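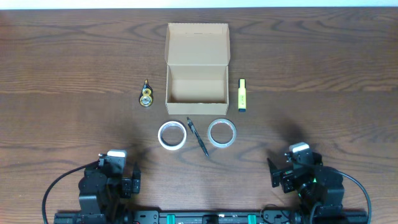
Two arms on a shared rail, with six items from the stationery set, at the Fakstead laboratory.

The Order of Things

At Fakstead, a small software group is rebuilding the layer that decides what a two-armed robot should do next, and how it should know when it has finished.

The program called Runance contains very little that would impress a visitor. It does not recognize speech, it does not hold a conversation, and it has no opinion about how a hand should close on a pen. Its purpose is to keep a record of what is believed to be true about a tabletop, to compare that record with what the cameras report, and to choose the next step from a short list. The group that maintains it has spent most of the past year making that list shorter.

Fakstead has worked on two-armed manipulation for several years, and its earlier results were built on a single learned policy that took in camera images and produced motor commands from the first moment of a task to the last. The approach produced good demonstrations. It also produced failures that were difficult to explain afterward. An arm would move toward an item already put away, or would begin to close a lid while the other arm was still reaching inside the box. The motions themselves were often smooth. The error lay in the order in which they were attempted, and the policy kept no account of that order which a person could read.

Lorraine Maihi, who leads the planning work, joined the laboratory after a decade in scheduling software for freight terminals. Her first proposal was modest. She asked that every trial write out, in plain text, what the system took to be the state of the table at each decision. The request required almost no new mathematics and a great deal of plumbing, and it occupied two engineers from March until the end of the summer.

"We had excellent tools for watching the motors and almost none for reading the intentions," Maihi says. "When a trial went wrong, we replayed the video and argued about it. I wanted us to argue about a line in a file."

A Task with Ordinary Parts

The laboratory's standard exercise uses supplies that could come from any office cupboard: a highlighter, a ballpoint pen, a correction tape dispenser, a roll of masking tape, a roll of clear packing tape, and a plain cardboard box with a folding lid. The items are to be placed in the box and the lid closed over them. The exercise was chosen because it joins two kinds of work that are usually studied apart. Picking and placing is largely a question of finding an object and choosing a grasp. Closing a lid is a question of contact, in which the position of the cardboard depends on how hard and from which side it is being pushed.

The two tape rolls have given the perception software more trouble than any other pair. They are similar in diameter, and each has an open center through which the table shows. An early version of the detector treated the wood inside the ring as part of the roll and proposed grasps in the middle of the hole. The clear roll presented a further difficulty, in that its band is translucent and takes on some of the color of whatever lies beneath. The present detector was trained to mark the ring and the opening as separate regions. Grasps are proposed only on the ring, and the planner may reject any proposal that would bring a finger too near the wall of the box.

The pen was a simpler matter once the group had accepted that a thin object needs a direction as well as a position. The detector reports the long axis of the pen and, where it can find the clip, which end is which. If it cannot find the clip, it says so, and the planner proceeds with a grasp that does not depend on the answer.

That willingness to report a gap in knowledge runs through the whole design. Each entry in the state record carries one of three marks: observed, assumed, or unknown. An item seen by the overhead view is observed. An item which a gripper has released inside the box, and which the wall of the box now hides, is assumed. After an unexpected movement, such as a roll slipping from the fingers, the entry for that item returns to unknown until a camera finds it again. Steps that cannot easily be undone may be started only when every entry they depend upon is observed or has been assumed for less than a set time.

Closing the lid is the clearest case of such a step. Once it is down, the contents can no longer be checked by sight, and a tape roll resting on a side wall may bend the cardboard in a way that a later attempt cannot repair. The planner therefore requires a last look into the box before either arm is allowed to touch the lid.

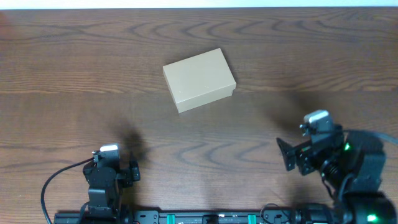
The control software beneath the planner was written by Szymon Piątek, whose part of the system is named Bjarnason after the street on which the laboratory first rented rooms. Bjarnason receives a step from Runance, together with the conditions under which the step should be considered finished, and is responsible for everything between. It divides the table into regions and grants each region to one arm at a time. An arm that needs a region already granted must wait or choose another path. Both arms hang from the same rail, and a hard stop by one can be felt as a small shake in the other, so the controller also limits how sharply either may slow down while its neighbor is engaged in fine work.

Piątek describes the arrangement as conservative and does not apologize for it. The first version permitted both arms to enter any part of the workspace and relied on a collision check made many times a second. The checks functioned as intended, but the arms spent long periods making small retreats from one another over the box, each correct by its own rules. Granting regions removed this behavior at some cost in speed.

"I can make it faster later," Piątek says. "First I would like to be able to say, for any moment in the log, why the left arm was standing still."

Finding the End of a Step

The question of when a step is finished has proved harder than either engineer expected. A placement can be judged by the opening of the gripper and a look at the item. A lid offers weaker evidence. From above, a lid that is fully seated and a lid that stands a few millimeters high are nearly the same shape, and the darker band along the front edge, which the software uses to estimate height, changes with the lighting and with the angle at which the box has come to rest.

Plain cardboard adds to the difficulty. It carries no printing on which a vision system may fix, and it is close in tone to the wood of the table. The group considered placing printed markers on the box and decided against it, on the ground that a customer's box would have none. The software fits a rectangle to the upper face and a second, slightly larger shape to the whole outline, and compares the two. When the shapes agree with the stored measurements of a closed box, the step is marked as finished. When they do not, the arms are permitted one further press along the higher side. After that the trial is stopped and referred to a person.

The log of a trial ends with the condition that closed it, written as a sentence. Reviewers at Fakstead read these sentences before they look at any video, and are asked to write down what they expect to find.

The Replay Tool

The largest share of the group's effort has gone into a tool that does not run on the robot at all. Justow, as it is called, takes a recorded trial and runs the planner against it a second time, using the stored camera images in place of live ones. An engineer may change a rule, replay a set of old trials, and receive a list of the places at which the new planner would have decided differently. It cannot show what would have happened next, for the recorded arms continue to do what they did. It shows the point of departure and nothing further, and the group regards this limit as acceptable.

The current library holds 1,092 recorded trials. Each proposed change to the planner must be replayed against all of them before it is merged, and every difference must be read and signed by someone other than its author. In the review completed in November 2023, a change to the timing of assumed entries produced 38 differences. Most were judged to be improvements. Two were not, and they led to the rule that an item touched by both grippers in turn must be seen again before it counts as placed.

The library is not evenly made. Its early trials were gathered under a different lamp, and many come from a period when the box was always set square to the table. A planner tested chiefly on square boxes will appear more capable than it is. Maihi has asked that new recordings favor boxes turned at an angle and lids left partly raised, and that the older material be kept but reported separately.

There remain matters which the present design does not address. The list of possible steps is written by hand, and adding a new kind of container requires several days of an engineer's time. The group intends to let a learned model propose new steps for a person to approve, though no date has been set. The grasping component remains a learned policy, and its errors are no easier to read than they were before; the planner can only observe that a grasp has failed and ask for another.

Piątek is now at work on the handling of cables. The cable at each arm swings as the arm turns, and at certain angles it may pass between the camera and the table, at which point the detector has sometimes lost an item for several images in a row. The planner marks the item as unknown and waits. Bjarnason will be taught to predict where the cable will hang and to prefer paths that keep it away from whatever the planner most needs to see. The first replay of that change is being prepared, beginning with the trials recorded under the old lamp.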